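4.2 Why People Keep Instruction Manuals

The survey in Grendton produced 1,926 manuals from 100 households, a figure that startled everyone except the people who owned them. Our original coding sheet had two columns, "kept for use" and "kept for other reasons." By the end of the first week the second column had swallowed the first, and Papadakis had started writing in the margins.

Most respondents said they kept manuals in case something broke. When we asked what they had done the last time something broke, they described hitting it, unplugging it, or calling a brother-in-law. One man owned three guides to the same dishwasher, in languages he did not read, and had replaced the dishwasher in the meantime. He was keeping them, he said, for the next people in the house. He had no plans to move.

Following Olmedo, we call this deferred reading: the document is held against a future in which its owner will have more patience. Deferred reading differs from ordinary clutter in one respect. Clutter embarrasses people, and they apologize for it at the door. Manuals are shown with some pride. They have a drawer, and the drawer often has the best light in the kitchen.

Lapointe objected at an early stage that we were confusing manuals with warranties, which are stapled inside them and have a cash value. We took this seriously enough to go back and ask. Of the warranties we could date, most had run out before the interview, several of them in the previous century. Owners were not much bothered by this. A lapsed warranty still showed, as one woman put it, that the toaster had come from somewhere.

The pattern holds less well for products sold with a web address in place of a booklet. Respondents rarely saved the address. A few had printed the whole online manual and put it in the drawer, in one case at a length that required a second drawer. We had not expected the paperless manual to increase the household's supply of paper, but the binder clips were there to be seen — large ones, bought for the purpose.

Age made less difference than we had predicted. Younger households kept fewer manuals mainly by owning fewer appliances, and per appliance they were every bit as loyal. Renters kept guides to ovens that belonged to the landlord and handed them over, with a certain ceremony, at the end of the lease.

Figure 3. Hand-held gripper, with a person in a white shirt behind it.

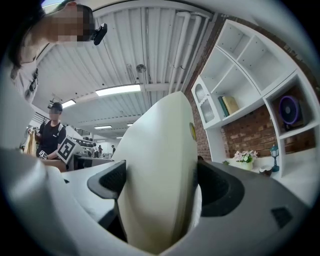 Which reason for keeping a manual did respondents give most often?

They said they kept it in case something broke, though few had opened one the last time something did.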